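Coffee corner, March 20, 2019

Hi again! Ustyna Tkachuk here, back with more of the Pollwood apartment. I finally gave my mugs a proper spot, and I'm so happy with the gray speckled counter and that pale curtain behind it (soft folds, very calm at 6 am).

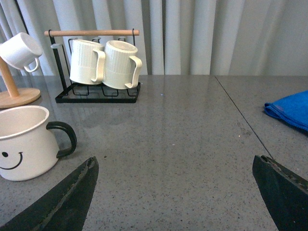
I went back and forth on the mug tree for ages, but Ratih Yusof talked me into it and I love the light wood. The rack has a wooden bar too, so they get along nicely!
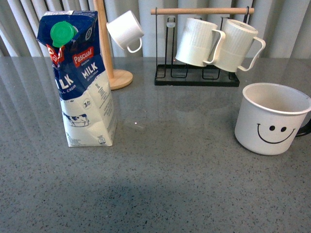
Full cream milk for me, always. Next I want a little shelf for the coffee tins, probably in July, if I can get over to Clegg and find one I like.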